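3.2 Bathroom routines and shared storage

The second theme to come out of the interviews was the bathroom, and in particular what happens to small personal items when one bathroom serves several adults. We had not planned to give it a section of its own. The interview guide had a single question on bathrooms, placed near the end, but residents in 15 of the 19 households returned to the topic without being asked, often while talking about something else, such as rent or noise.

All of the households were in Cornport, in rental houses built for one family and now occupied by unrelated adults. Most had one full bathroom. Four had a second toilet, usually off the laundry. The houses in the Ornent estate, on the eastern side of town, share a floor plan in which the bathroom has a single basin, a mirrored cabinet with two shelves and no drawers. Residents of these houses described much the same arrangement in each: the cabinet belonged to whoever had lived there longest, and later arrivals kept their things in their bedrooms and carried them back and forth.

Carrying things back and forth came up more than any other practice. One resident kept a toiletry bag on a hook behind her bedroom door and said she had done so in every share house since leaving home. Another used an ice cream tub. A third left his toothbrush and razor on the window sill until a housemate moved them during a clean, after which he kept them in his room and did not raise the matter. Solís (interview notes, November) recorded that he spoke about this for longer than he spoke about a disputed bond.

Toothbrushes deserve some comment, as they were the item people were least willing to share or to leave in the open. Residents who lent each other towels, shampoo and in one case a winter coat still drew a firm line here. Several bought their brushes in multipacks and kept the unopened ones with their clothes, well away from the bathroom. Colour was the usual way of telling brushes apart in the houses where they did stand together in a cup. Where two people had bought the same pack, the colours could overlap, and three households had settled on a rule about who took which.

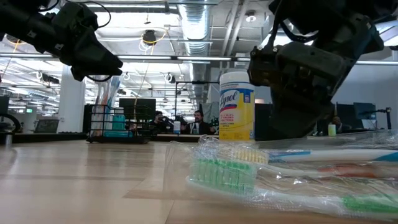 These rules were seldom written down. In one house a list had been taped inside the cabinet door by a tenant who had since moved out, and the current residents followed it loosely without knowing who had made it. In the others the rule was passed on by word of mouth, generally in the first week and generally by the person who had been there longest. New arrivals told us they preferred to be told. Those who had not been told reported a period of guessing, in which they watched what others did and kept their own belongings out of the way.

Figure 1. Personal care items: toothbrushes in clear plastic packaging.

The consumables held in common followed a different pattern. Toilet paper, hand soap and cleaning products were treated as a house cost in 17 households, either through a shared account or by taking turns. Toothpaste sat between the two categories. Couples shared it as a matter of course, and some pairs of friends did as well, but in houses of strangers each person had their own tube. One resident remarked that a finished tube was easy to argue about – nobody could say who had used the last of it – and that buying separately cost a few dollars a month and saved the argument.

Cleaning was the point at which the private and shared arrangements met. To wipe down a basin, someone has to move whatever is on it, and residents were aware that moving another person's things could be taken as a comment on them. Two approaches were common. In the first, everything was cleared before the cleaning day and anything left out could be moved. In the second, each person was responsible for the strip of bench or shelf under their own things. The second approach was more popular with residents but left the floor and the shower to whoever lost patience first.

We also asked about guests. Partners who stayed over several nights a week were a regular source of tension, though rarely over the bathroom alone. A spare toothbrush left by a partner was read by other residents as a sign that the visits were becoming permanent, and in two houses it led directly to a conversation about splitting the power bill another way. Bermúdez and Awan, who coded these passages separately, both placed them under household membership and not under storage, and we have kept that coding in Section 3.4.

The practices described here are consistent with Memon's earlier work on kitchens in the Mughal Street flats, where labelled shelves in the fridge played a similar part. There is one difference. In the kitchens, residents spoke openly about theft and kept a rough tally of missing food. In the bathrooms, the worry was that an item had been touched or used and then put back, and residents had no way of checking. Lại's term for this, quiet use, is taken up again in the discussion, along with its bearing on how landlords fit out bathrooms in houses let by the room.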